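Picking a gripper before picking a robot

Mwajuma Kaijage spent most of February with her hands around plastic. She runs hardware evaluation at Mirov, a company that builds folding and sorting equipment for commercial laundries, and her job that month was to settle which gripper the next machine would use. She did it without an arm. Each candidate was fitted with a handle and operated by a person.

"If I can't do the job with it in my own hand, I don't see why I would bolt it to an arm and hope," she says.

The test list at the Wedbridge workshop had 15 tasks, most of them with towels. Kaijage compared two designs. The Dradier has straight parallel jaws on a slide. The Ondieki uses a linkage, with bars that cross and pivot as the handle closes. Both were used in pairs, one per hand, with a camera on each tool and another worn at head height.

Idrisa Mosoti, who wrote the logging software and did many of the trials himself, preferred the Dradier at first. "It felt tidy. You squeeze and it closes, and the tips stay level," he says. "Then we started picking up single corners from a flat towel and I kept getting two layers." His success rate on that task was lower than he wanted to discuss, but he says the linkage tool reached 87 percent once he had practiced with it.

The rack task took longer to get right. The operator holds a hand towel up with both grippers and lays it over a wire rack on the table. Kaijage says it is harder than it sounds.

"The rack is thin and dark and it throws shadows on the white top, so the wrist camera sees a lot of lines," she says. "And when the towel is up, it covers part of what you want to look at. From the head you see the whole job. From the hand you see the fingers and the fold very well and not much else." 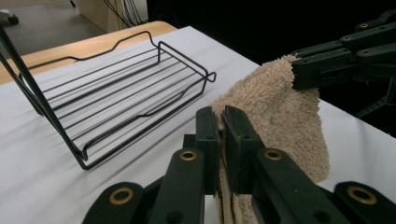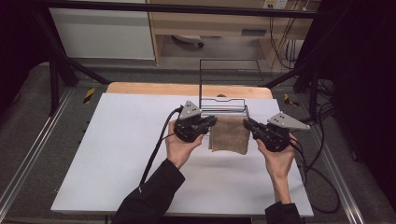 The towel and wire rack from one of the gripper cameras (first picture) and from head height (second picture).

Mosoti wanted to drop one of the two views to save storage. Kaijage said no, and they argued over it for most of an afternoon. They kept both. He now thinks she was right about the rack and still thinks the head camera adds little when the towel is lying flat.

Cables were a bigger complaint than either of them expected. "You reach across and something tugs at you," Mosoti says. He tried routing them over the shoulder, which was worse, and went back to letting them run off the table. A battery version was considered. Kaijage weighed the pack, added it to the weight of the tool, and decided against it. Operators were already asking for a break after 12 minutes.

She is careful about what the trials show. A person corrects a bad grasp without thinking, and the logs don't always make that plain. "I will see a clean pick in the data, and then I watch the video and Idrisa has rolled his wrist to save it," she says. "An arm with a fixed wrist won't do that." She has started marking those trials separately and expects the final figures for both grippers to drop.

Asked which one she would buy today, she says the Ondieki, with different fingertips. The pads wear at the inner edge, and she has had to replace 2 sets. The Dradier would still be her choice for boxes and anything stiff, and Mirov has kept a pair for that work.

The first tests on an arm will use the same towels, the same rack and the same table height. Mosoti is rewriting the logger so that trials by hand and trials by machine end up in one format. Kaijage would like that finished before the arm is mounted. He has asked her for two more weeks.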